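# Stendby sync: duplicate work orders after export from Arboleda

Opened by: Amparo Quintero
Opened: Jul 22, 2019
Severity: 3
Status: closed, with one follow-up item 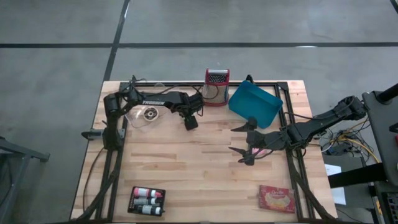

**Symptom**

Work orders exported from the Arboleda maintenance database arrive in Stendby twice. Both copies have the same title, asset tag and due date. The internal record number differs. Closing one copy leaves the other open, and the open copy keeps sending overdue notices to the shift lead.

Only the Desville site is affected. Sastgate uses the same export template and shows no duplicates.

**Environment**

- Arboleda on the site server, nightly export to CSV
- Stendby import service, polling a shared folder every 60 seconds
- Export file size on a normal night: nearly 200 rows
- No changes to user permissions since December

**Log**

*Entry 1.* Pulled the last export file from the archive folder and sorted it by asset tag. Each work order appears once. The duplication happens at import or later.

*Entry 2.* Checked the import history in Stendby. The Desville file is listed twice per night, under the same file name, one polling interval apart. The first run is marked "partial" and the second "complete." Sastgate shows a single "complete" run.

*Entry 3.* Compared the two runs. The partial run stops at row 50 every night. The complete run starts again from the first row and creates new records for rows already imported. The rows after 50 exist once in Stendby, which matches the reports: users only complained about the older preventive maintenance orders, and those sort to the top of the file.

*Entry 4.* Looked at row 51 in the raw file. It is a standing lubrication order with a line break inside the notes field. The field is quoted, so the line break should be legal. Opened the same file in a text editor and confirmed that the quotes are straight quotes and the encoding is UTF-8.

*Entry 5.* Copied the file to the test folder and ran the import by hand. It completed in one pass with no duplicates. The content of row 51 is ruled out.

*Entry 6.* Watched the shared folder during a live export. Arboleda writes the file in two blocks. The first block ends after row 50, then there is a pause while the server runs the attachment query for the remaining orders. The poller picks up the file during the pause, reads what is there, and reports a partial run. At the next poll the file has a new modified time and is treated as a new file.

Sastgate has attachments turned off in its export profile, so its file is written in one block.

**Cause**

The import service reads the export before Arboleda has finished writing it. The duplicate check compares file name and modified time. It does not compare work order numbers.

**Fix applied**

1. Changed the Desville export profile to write to a temporary name with the extension `.tmp`.
2. Added a rename step at the end of the export job. The file becomes `.csv` only after the write has closed.
3. Confirmed that the poller filter is set to `*.csv` and ignores other extensions.
4. Turned on "match by external ID" in the Stendby import profile and mapped it to the Arboleda work order number.

Step 4 would have prevented the duplicates without the others, but the partial runs would still have shown up in the import history.

**Cleanup**

Duplicates were removed with a filter on source file and run status. Where one copy had been closed by a technician, that copy was kept along with its labor entries. Where both were open, the copy from the complete run was kept. Overdue notices were paused during cleanup and turned back on afterward.

**Verification**

The next three nightly exports each produced one run marked "complete." Row counts in Stendby match the files. A manual re-import of the same file updated the existing records and created no new ones.

**Follow-up**

- Apply steps 1 through 4 to the Sastgate profile before attachments are enabled there. Assigned to A. Quintero.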